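Club update, very quick because I have a lab report due at 9 and havent started it.

So September was mostly us arguing about frames. Picture frames, the little black ones. The task for the Lotis round got posted and it's tidying a tabletop – pick up a frame, stand it up, put it where it belongs. Sounds easy. Thin edge, flat on the table, nothing to grab. Our Tan build from last year couldn't do it at all.

New plan is Statik. Hand demos first, train after. We need 192 good ones before the cutoff and we have 64. Not great. My own tally for the afternoon was 23, and 2 of those I had to bin becuase I forgot to start the recording. Shoulders are dead.

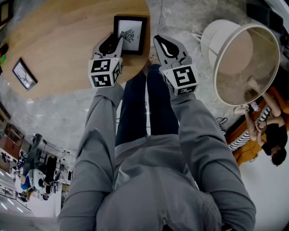
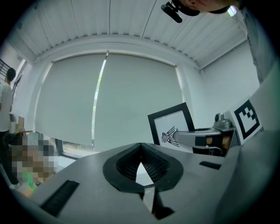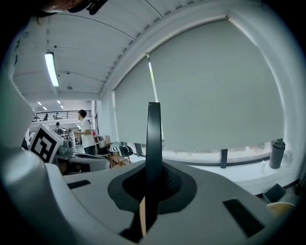
Do you need to know how to code to join? Nope, plenty of people start on demos or wiring and pick up the code later, and we'll sit with you while you do.

Other stuff. Corner grabs work better than grabbing the middle of a side, at least for me. Going in slow helps too. If you rush it the frame just skates away from you and then you're chasing it across the table like an idiot. Someone should write that on the whiteboard.

Jondolska came back to us about parts – they'll do the student price on finger pads, but only if we order before the end of the month. Put your name on the sheet if you want spares. Grey or black, same price.

Still need a name for the team. "Statik Shock" is winning and I hate it.

Also whoever has the good label maker, bring it back please. Ok, lab report. More when we hit 100.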